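Do you need a special cube to get faster?

My nephew tells me I need a better cube. He has been telling me this since September, when he got his first solve under 30 seconds and became impossible to eat dinner with. According to him my cube is the problem. I have my doubts.

I learned on a stiff drugstore cube that squeaked, and I learned fine. It took me most of a winter and one booklet with the cover torn off. Then I stopped for years, and now I'm back to it and everybody wants to sell me magnets.

The trouble with magnets

Omid Ghorbani at work lent me his Bilora, which has magnets, and springs you can set with a tiny tool that I lost for two hours and then found in my sock. Does it turn better? Sure. It also turns when I don't want it to. I did a week on his and a week on my old one, and my average came out 2 seconds faster on the Bilora. I get bigger swings than that depending on whether I've had coffee.

He says a week isn't long enough. Maybe so, but it's funny how the answer is always to spend more time with the expensive one.

I'm also supposed to want a mat. I practice on a plain white table and keep a shallow plate on it, and I've yet to see what a mat would do for me. White is good for the colors, I'll give it that. Orange and red are hard enough to tell apart in my kitchen at night, and against a dark wood table I was mixing them up constantly.

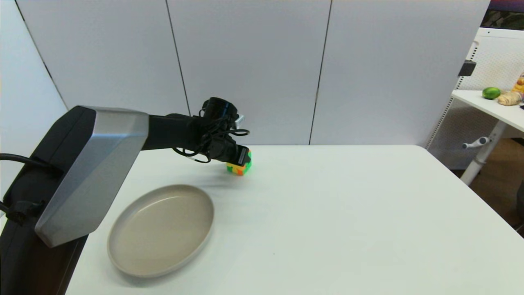

What about lube?

I tried it. Feng-yi Poon swears by the stuff and gave me what was left in her bottle. Three drops, work it around, wait. My old cube went from squeaky to slimy and then back to squeaky by the end of the month. I'm told I used the wrong weight. There are weights, apparently, and people argue about them for pages.

So I'm keeping the old cube for now and learning the last-layer cases I skipped the first time, which I suspect is where all my time goes anyway. If I get under 40 I'll think about buying something. My nephew has already sent me a link.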